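May 28, 2025

Second full day on the drying problem. Woke before the alarm and went over yesterday's notes at the kitchen counter. The dish rack is gone as of this week. It took up too much of the counter and drained onto the wrong side of the sink, so it went to the thrift shop on Clirnbridge Road with the cracked colander and the spare kettle. Everything that used to stand in it now needs a place, and the cups are first.

The stand arrived from Trikcombe in February and stayed in its box until the weekend. Assembly was minimal. The pegs push into drilled holes in the pole and need a quarter turn to seat. One was tight and I took the end down with 255 grit paper, two or three passes, then wiped it. The instructions were a single folded sheet, most of it about oiling the wood, which I have not done.
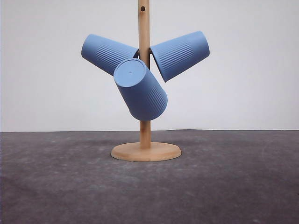 Load order was the morning's question. My sister's view is that any cup can go on any peg and that I should get on with my day. I do not agree. The weight on a stand like this is all out to the sides, and a cup pushed well onto its peg pulls on the base differently from one hung by the rim. With three of the blue cups up, the base sits flat on the gray and the whole arrangement fans out from the pole, bottoms outward. I pressed on the edge of the base with one finger and got no rocking. I then filled a cup with water to the first line, emptied it, and hung it without shaking it out. The water that was left ran to the low side of the rim and stayed there as a bead. Conclusion for now: shake first, then hang.

The angle of the peg matters more than I had assumed. A steep peg leaves the cup closer to level, and a level cup holds water along its lower wall. A cup with its bottom well up drains properly. The ribbing on the outside is no trouble for drainage but it does hold a line of drops, so a towel has to go along the grooves and not across them. Wrote this on the card inside the cupboard door.

Ward Claeys called at ten about the fence and stayed on the phone for a long time. He keeps his mugs on hooks under a shelf and has done so for years. His objection to a stand is that it takes up surface. Mine to hooks is that they drip on whatever is below. Neither of us moved. He is sending the number for the man at Weerasinghe who cuts posts to length, and says I should ask for the 2000 millimeter ones and trim them myself.

Checked the floor after lunch. I had been worried about drips on the carpet and wanted to look at it properly in daylight before deciding where the stand lives. The pile is low, so water sits near the top for a while and should blot up with a paper towel if it is caught early. There are paler blotches in it that I first took for old spills. Pressed a dry white cloth on several of them and nothing came off.
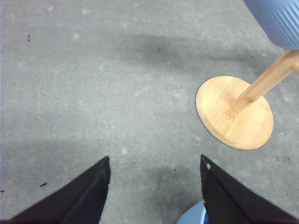 Gray carpet, low pile, paler patches.

A tray under the stand would settle the matter. The Indisus catalog has a round one, page 101, but it has a raised lip and I suspect the base would sit crooked if it touched the lip on one side. I need the diameter of the flat part and the catalog gives only the outside measurement. Sent them a message. If there is no reply I will use the cork mat from under the fern.

Spent 40 minutes in the afternoon on taking cups off and putting them back. The aim was to find out which order disturbs the stand least. Taking one from the left while the right is still loaded makes the pole lean very slightly, more than I would like with anything heavier than plastic. The upper right peg is the easiest to reach and should hold the cup that gets used most. The lower ones can take the guest cups. Lifting has to follow the line of the peg until the rim is clear. Pulling straight up catches it.
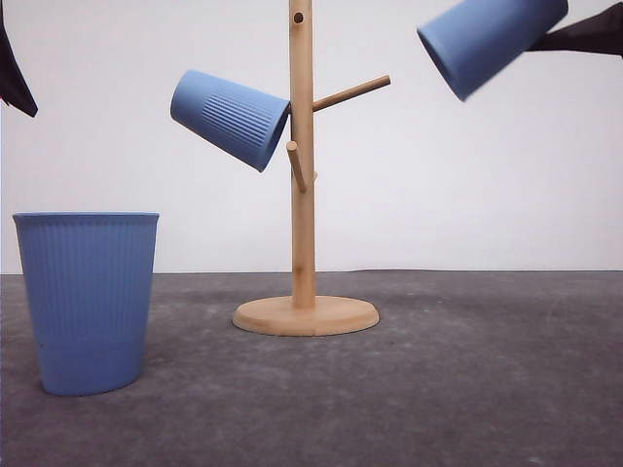
One cup still on the tree, one standing on the floor, one in the air. Upper right peg empty.

Still to do: oil the wood, find the packet of spare pegs, write to Weerasinghe about the posts. The small hole high up on the pole could take another peg if the spares are the same diameter. Soup for supper. Rain after eight, gutter on the north side overflowing again.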